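Hard case or soft pouch for headphones and chargers?

Skosley Travel Forum > Packing and Luggage > Bags, Cases and Pouches

Started by fernhollow2, January 2018

fernhollow2
I have a long trip coming up in April and I'm trying to sort out what to carry my small stuff in. Headphones, two chargers, a battery pack, the adapter, a short cable and a long cable. Right now all of it lives in a drawstring bag and every time I want one thing I have to pull out everything.

My sister swears by a zippered hard shell case. My worry is that a hard case takes up the same room whether it's full or empty, and my backpack is already tight. What do people here use?

mapleandrust
Hard shell, no question. I had a pair of headphones crushed in an overhead bin when they were in a soft pouch. The replacement cost a lot more than any case would have. The space it takes up is space you know you have. You can also put socks around it.

dunlin700
I'll disagree. I went back to a flat pouch after three years with a hard case. The case would not go in the seat pocket, it would not go in my coat, and it always ended up at the bottom of the bag because it was the heaviest lump in there. A flat pouch slides in beside the laptop. If you wrap the cables properly, nothing gets crushed.

I use a Jilten pouch, the middle size. Nothing special about it. The mesh pocket inside tore after a year and I sewed it.

mapleandrust
"If you wrap the cables properly" is doing a lot of work there. Headphones aren't cables.

dunlin700
Mine are earbuds. Fair point if yours are the big kind.

fernhollow2
Mine are the big kind. They fold, but not very small.

oatfield
Then get a hard case. Buy it by the inside measurements, though. The listings usually give the outside, and the walls and lining take up more than you'd think. Measure the headphones folded, add a bit for the cable, and look for that number.

Also check how the zipper runs. On some cases it only goes halfway and the lid opens like a mouth, which is annoying when you are trying to get a charger out with one hand on a train. You want it to go around three sides.

kettleblack_k
Agree with oatfield about zippers. On every case I've owned the zipper went before the shell did. Don't force the last corner. If it won't close, take something out. A bit of candle wax rubbed on the teeth in the spring keeps mine moving.

I'm also in the camp that wants a strap or a clip on the outside. It gives you something to grab when the case is wedged under a sweater, and you can hook it to the inside of the bag so it doesn't sink.

dunlin700
The strap is the first thing I cut off. It catches on everything.

kettleblack_k
It catches if you leave it loose. Tuck it under.

Mine is black with a smooth, slightly shiny shell and a dimpled fabric band by the zipper. The flat strap hangs off the left side:
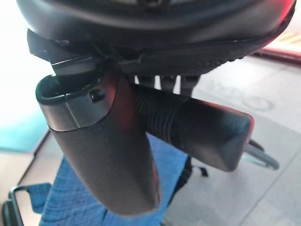 Photo: kettleblack_k / Skosley member albums

The shiny finish does pick up scratches. I don't mind, but if you want it to look new in a year, get one covered in fabric. The strap has a thin loop that goes back into the seam, and that seam is where I'd look first on a used one. If the stitching has started to go there, the strap won't last.

fernhollow2
Thanks, that helps. It looks bulkier than I'd like, but I can see the use of the strap. Does the rounded shape waste much space?

kettleblack_k
Some. I put rolled T-shirts along the curve. Square cases pack better, but I find the corners wear through first.

oatfield
I've had the opposite with corners. My square one from Sturenlow is on its sixth year and the corners are fine. It's the handle that came off.

mapleandrust
Whichever one you get, do a trial pack before the trip. Load the case, put it in the backpack, close the backpack. I skipped that once and ended up wearing my headphones through two airports.

fernhollow2
Did the trial with a borrowed case. It fits if I leave the second pair of shoes at home. I'm going with the hard case for the headphones and battery pack, and a small flat pouch for the cables, so you were all partly right.

dunlin700
So now you have two bags.

fernhollow2
Yes, and I can find things in both of them.

Thread viewed 3132 times

Reader comments

pinelot1236: Same problem here. I ended up using an old glasses case for the adapter and short cable. Works fine.

tansy_w: Candle wax worked on my suitcase zipper too. Wipe off the extra or it gets on your clothes.

grayporch: Still on the side of cutting off the strap.

Related threads

Pilkington backpack, side pocket too shallow?
How do you label chargers that all look the same
Rolling or folding for a two-week trip
Sturenlow handle repair, what thread to use
Best place in the bag for a battery pack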